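FOR IMMEDIATE RELEASE, June

**Rodero supplier list opens to Drerden businesses, free listing through end of the month**

DRERDEN. Latham, the office services firm on Mill Street, is putting its supplier list online. It's called Rodero. Local businesses selling to other local businesses: bookkeepers, sign shops, printers, cleaners, payroll, coffee service, shredding. 215 listings at launch. Search by what you need or by street.

The list started out as a binder at the Latham front desk. People came in for copies or to pick up mail and asked who does awnings, who does taxes for a small corporation, who will come out and fix a postage meter. Front desk wrote the answers down. The binder got photocopied, the photocopies got out of date, and last year people were calling a carpet cleaner who had moved out of state.

"We were getting calls for numbers we knew were dead," said Nour Tannous, owner of Latham. "So every listing has been called. A person picked up or it didn't go in. If they didn't pick up and they're reading this, call us back please."

**What a listing gets you**

- Business name, street address, phone, hours
- Up to 5 categories
- Two lines of text, your own words (we fix spelling, thats it)
- A note if you travel to the customer, and how far

No star ratings. No paid placement at the top. Listings come up alphabetical inside the category, and yes, we know what that does for AAA Anything.

Basic listing is free for anyone who signs up before the end of June. After that a small yearly fee, same for everybody. Rate sheet at the desk. Businesses already in the binder carry over, no need to reapply, but please check your hours. Holiday hours especially.

**Accountants and bookkeepers**

Most asked-for category, so it got the most work. Split into 2 sections, tax preparation and year-round bookkeeping, after complaints that one heading sent people to the wrong door. Majali, the accounting office over the pharmacy, helped with the wording. Aliki Chrysikopoulos of Majali says callers in April mostly want a return done, and callers the rest of the year mostly want someone to sort out a shoebox.

"Different job, different price," she said. "Now they can tell before they dial."

Latham does not check licenses. Ask the accountant directly, or look them up with the state board. This will be printed on every page in that section.

**Signs, wall art, fit-out**

Also a busy one. Güven Baysal, who paints lettering on windows and trucks, wanted hand-painted kept apart from vinyl. Done. Framers and wall art are under Interiors for now. May move.

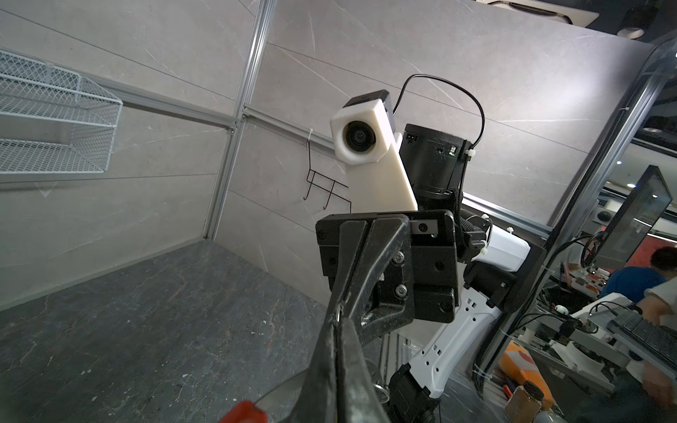
Shop supplies and small parts get their own section, asked for by Trygve Moen, who runs a repair bench on the east side and was tired of driving out to the highway for one bag of something. Headings here are narrow. Fasteners, cable and wire, bearings, labels. Whoever needs short silver screws, or a little white cable tie like the one by the black motor joint, should be able to find a counter in town that sells it over the counter and is open at lunch. If a supplier has a minimum order the listing has to say so.

Still short on: locksmiths, window cleaners that do second floors, anybody who repairs office chairs. If that's you, sign up. If you know one, tell them.

**How to sign up**

Form is at the Latham front desk or ask for it by phone and we'll email it. One page. Bring or send something with the business name and address on it, a utility bill is fine. Marwan Nimri handles new listings and corrections. Corrections go up by 2 p.m. next working day if we get them in the morning, otherwise the day after.

A printed copy will be at the desk for people who liked the binder. Take one, dont take five.

**Press contact:** Marwan Nimri, listings, Latham, Drerden. Call the front desk and ask for him, mornings are best.

###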